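Tistico verspricht 40 Prozent weniger Karton – Zweifel bleiben

26.11.2019. Der Versandhändler Tistico will seine Pakete künftig in flacheren Schachteln verschicken und damit 40 Prozent Karton einsparen. So steht es in einer Mitteilung vom Dienstag. Wie die Zahl berechnet wurde, steht dort nicht. Auf Nachfrage verwies das Unternehmen an den Verpackungshersteller Stüber, der wiederum auf einen Pilotversuch im Lager Ulstead verweist. Dessen Ergebnisse sind bislang unveröffentlicht.

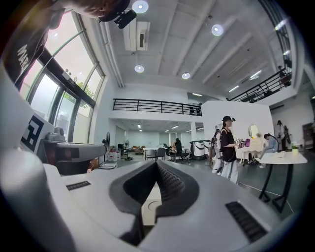

Der Versuch lief im Mai und umfasste nach Angaben von Stüber 2.000 Sendungen. Das klingt nach viel, ist für einen Händler dieser Größe aber wenig. Offen bleibt auch, welche Waren verschickt wurden: Mit Büchern und Textilien lässt sich leicht Platz sparen, mit Gläsern kaum. Ein schwarzes T-Shirt mit weißem Aufdruck, wie es auf dem Foto zu sehen ist, passt zusammengelegt in fast jede flache Schachtel und beweist deshalb wenig. Interessanter wären die Artikel, bei denen bisher Luftpolster nötig sind. Zu ihnen schweigt die Mitteilung.

Auch bei den Rücksendungen bleibt Tistico vage. Die neuen Kartons sollen sich zweimal verwenden lassen, was ein verstärkter Klebestreifen ermöglichen soll. Ob Kunden davon Gebrauch machen, wurde im Pilotversuch offenbar nicht erhoben.
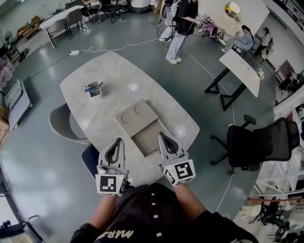

Der Konkurrent Cornel hatte eine ähnliche Umstellung angekündigt und nach 6 Monaten stillschweigend wieder beendet. Zu den Gründen wollte man sich dort nicht äußern. In der Branche ist von einer höheren Zahl beschädigter Sendungen die Rede, belegt ist das nicht.

Tistico will die neuen Schachteln zunächst an 2 Standorten einführen. Einen Termin für die übrigen Lager nennt das Unternehmen nicht. Die Versandkosten für Kunden bleiben unverändert.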